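How to run a robot demonstration on an open day

These notes come from the July open day at Clakwood, where we ran the small arm for visitors from ten in the morning until three. They should suit any workshop or school that has one arm and a few people who know how to drive it. Change the times to match your own day.

Before the day

Pick one task and stick to it. We started with four on the list and cut it back to one after the first rehearsal. A task that takes under two minutes is best, as people will stand through it twice but not through ten minutes of slow travel moves.

Write the program fresh and save it under a plain name. Ours was called DEMO 17 after sixteen earlier tries, and the old ones were still in the menu, which caused a wrong start during setup. Move old versions off the controller before visitors arrive.

Run the program 50 times with the room as it will be on the day, including the lights and blinds. Keep a sheet beside the controller and write down every stop, with the step number. If it stops at the same step more than twice, fix that step or take it out.

Book your power early. The Kutell bench has its own circuit and the front benches don't. Somebody will want to plug in an urn.

Setting out the floor

1. Tape a line on the floor at full reach plus one metre. Measure reach with the gripper fitted, fingers included.
2. Put the barrier on the tape, then walk the arm through its whole path at low speed with a second person standing at the barrier.
3. Place the emergency stop where the operator can hit it without turning around. A second one at the visitor side is worth having if your controller takes it.
4. Set up a screen showing the wrist camera. Past the second row, the screen is all most people will see. Children sit on the mat in front, adults stand behind.
5. Leave a clear way out on both sides.

Running a session

Keep groups to 17 or fewer. We let the first group get much bigger and the back half wandered off to the Kindareo stand.

Start with the arm stopped and spend three minutes talking. Say what it is going to do, where it will move, and what the operator is watching for. Then run the program once at quarter speed without commentary. Run it again at normal demonstration speed and talk over it.

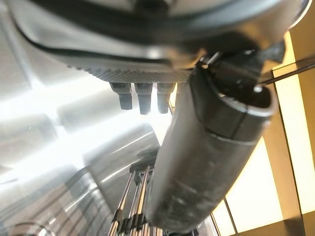

Keep the talk to what the arm is doing at that moment. Joaquín Quiroga did most of the speaking for us, and he had the knack of stopping mid-sentence when the arm got to the fiddly part – people lean in when it goes quiet. Save wages, prices and "will it take my job" for question time.

Allow five minutes for questions, then send the arm home and clear the group before the next one comes in. Don't jog the arm by hand to please a latecomer.

If it stops

Tell people it has stopped, read out the message and reset once. Our usual one was 506, a joint limit warning, and it cleared with a reset. If it comes back, end the run and go on to questions.

Packing up

Park the arm, power down, lock the controller and check the gripper fingers for wear. Copy the stop sheet into the log the same afternoon. The Sepúlveda shed key goes back on its hook by four.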